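Probepacken

Ein Haushalt in Kisten

1

Das Heft kam mit der Post, zwölf Seiten, geheftet, auf dem Umschlag eine Familie, die lachend einen leeren Karton anschaut. »Umziehen mit Skamside« stand darüber, und darunter kleiner: »Leichter, als Sie denken.« Ich dachte nicht, dass es leicht sei, also war die Latte niedrig.

Die Methode ging so: Jeder Gegenstand, den man besitzt, wird einmal auf einen leeren, hellen Tisch gelegt. Dort bleibt er, bis man weiß, ob er mitkommt. Dann kommt der nächste. Der Tisch, hieß es, lüge nicht. Ich habe in meinem Leben an vielen Tischen gesessen und kann das nicht bestätigen.

Wir hatten bis Ende September Zeit. Die neue Wohnung lag in der Plostilby, so hieß die Siedlung, und der Makler sprach den Namen jedes Mal anders aus. Im Prospekt war von Weite die Rede. Gemeint war der Parkplatz.

2

Ich räumte den Küchentisch ab und wischte ihn mit Essig. Danach sah er aus wie vorher. Meine Frau stand in der Tür, den Kaffee in der Hand, und fragte, womit ich anfangen wolle.

»Mit etwas Einfachem.«

»Was ist denn bei uns einfach?«

Ich holte den Dosenöffner. Er lag da, und ich sah ihn an. Im Heft stand, man solle sich fragen, wann man den Gegenstand zuletzt gern in der Hand gehabt habe. Gern! Bei einem Dosenöffner! Ich legte ihn in die Kiste, auf die ich JA geschrieben hatte, und kam mir betrogen vor.

Danach die Suppenkelle, das Sieb mit dem verbogenen Rand, die drei Eierbecher, von denen zwei zusammengehören. Alles JA. Die Kiste NEIN blieb leer, und gegen Mittag stellte meine Frau ihre Tasse hinein, weil sonst kein Platz mehr war.

»Die Tasse kommt weg?«, fragte ich.

»Die Tasse steht da nur.«

So viel zur Methode.

3

Am Abend rief ich bei Jukcombe an, der Spedition. Die Dame am Telefon war freundlich auf eine Art, bei der man die Hand auf den Geldbeutel legt. 24 Kisten seien im Grundpreis enthalten, jede weitere koste 5 Euro, und Bücher rechne man gesondert.

»Wieso Bücher?«

»Erfahrungswerte.«

Ich wollte wissen, wessen Erfahrung. Sie sagte, das System gebe das so vor. Das Angebot, das am nächsten Morgen eintraf, belief sich auf 304 Euro ohne Treppe. Wir wohnen im dritten Stock. Ich schrieb zurück und fragte, wie man sich einen Umzug ohne Treppe vorzustellen habe, und erhielt eine Broschüre.

Meine Frau fand den Preis in Ordnung. Sie findet Preise meistens in Ordnung, wenn sie müde ist. Sie hatte den Tag über die Wäsche sortiert, ohne Tisch und ohne Frage nach dem Gernhaben, einfach in Säcke, und war fertig.

»Du hast gar nicht entschieden«, sagte ich.

»Doch. Schnell halt.«

4

Von da an packte ich nachts. Tagsüber hatte jeder Gegenstand eine Verteidigung. Nachts lag er unter der Lampe und sagte nichts, und man konnte ihm eher trauen. Das Waffeleisen von Kudo, ein Hochzeitsgeschenk, hatte ich in all den Jahren kein einziges Mal zuklappen können, ohne dass Teig herauslief. Ich legte es auf den Tisch. Ich wartete auf die Klarheit, die im Heft auf Seite vier versprochen war, mit einem Sonnenaufgang daneben.

Die Klarheit kam nicht. Dafür kam meine Frau, im Bademantel.

»Du redest mit dem Waffeleisen.«

»Ich habe nur gefragt.«

»Und?«

»Es will mit.«

Sie setzte sich mir gegenüber. Eine Weile sahen wir zu zweit auf das Ding, als müsste es sich rühren. Dann nahm sie es und trug es hinaus auf den Balkon, wo schon der Wäscheständer lehnte, und als sie wiederkam, war die Platte frei. Ich strich mit der Hand darüber. Im Licht der Lampe war sie fast weiß, ein wenig grau vielleicht, und zum ersten Mal seit Tagen lag wirklich nichts zwischen uns, auch keine Liste.

»Gefällt mir besser so«, sagte sie.

Mir gefiel es auch. Gesagt habe ich das nicht, ich wollte dem Heft nicht recht geben.
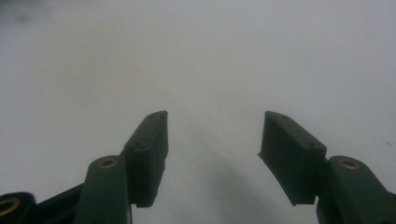

5

Die Männer von Jukcombe kamen zu zweit und waren früher da als angekündigt, was ich ihnen bis heute nicht glaube. Der Ältere ging durch die Zimmer, zählte und schrieb etwas auf. Der Jüngere fragte, ob der Tisch auch mitgehe.

Daran hatte ich nicht gedacht. Alles hatte auf dem Tisch gelegen, nur der Tisch selbst nicht, und Skamside schwieg sich dazu aus. Ich blätterte noch einmal nach, während die beiden warteten.

»Der geht mit«, sagte meine Frau.

Sie drehten ihn auf die Seite und trugen ihn hinunter, über die Treppe, die es im Angebot nicht gab. Für die wollte der Ältere dann 200 Euro extra. Ich bat um eine Quittung. Er schrieb sie auf die Rückseite des Heftes, quer über die Familie mit dem Karton, und ich hielt ihm die Tür auf.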